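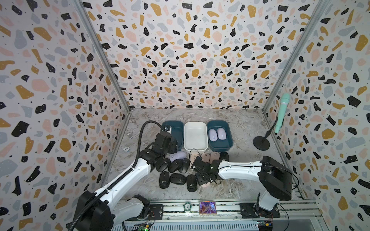 How much of the work in a home-built sorting cell is done before either arm moves?

Most of it. The rail, the arm bases and the bins have to hold fixed positions relative to one another, and the software can be no better than those positions.

Chapter 5
Two Arms on One Rail

The single-arm cell built in Chapter 4 could reach every point on its floor and had nothing to run into except its own walls. Adding a second arm changes the problem. Both arms now share a floor, a set of bins and a supply of parts, and each must be treated as a moving obstacle by the other.

The chapter uses the Wostum layout, a bench-size cell meant for a garage or a shared workshop. Both arms bolt to one length of aluminum extrusion along the front edge. Three bins stand in a row at the back. The parts are computer mice in three colors: black, pink and lavender. Mice were chosen for their curved shells, which give a parallel gripper very little flat surface to close on. A block is easier to pick up and teaches less.

5.1 Setting the rail

Cut the rail to 949 mm and square both ends. Mount it to the base before fitting the arms. Tighten the bolts from the center outward, then check the top face with a straightedge. A gap of more than 2 mm at either end will show up later as a height error at the gripper, and it will be larger there than at the rail.

Fit a mounting plate under each base. Leave the plate bolts finger-tight until both arms have been moved by hand through their full reach. Route the cable conduit with enough slack for the wrist to turn both ways. A conduit that pulls tight at full reach will shift the wrist and spoil the calibration in Section 5.3.

5.2 Dividing the floor
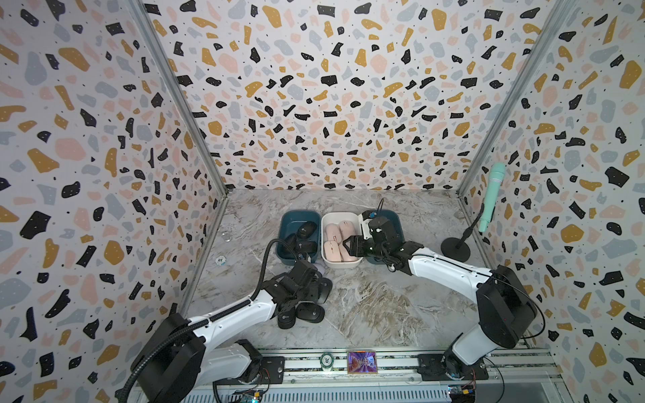

A reader of the first edition, writing from the Clellell workshop, objected that a fixed line down the middle of the floor wastes the second arm whenever most of the parts land on one side. The objection is sound. A fixed line is still used in this section, as it can be tested with one arm powered down. Section 5.4 replaces it with a shared zone that either arm may claim and must release.

Under the fixed-line rule, the left arm serves the left bin and the right arm serves the right bin. The center bin may be entered by one arm at a time. Each color is assigned to a bin in the settings file, and the assignment should be kept in that one place only.

Terms used in this chapter

Handoff: the transfer of a part from one gripper to the other without setting it down.
Claim: a message reserving the shared zone for one arm.
Home pose: the folded position to which an arm returns after a fault.

Before going on, complete Exercise 27 from the previous chapter. Its joint limits are carried over unchanged into Section 5.3.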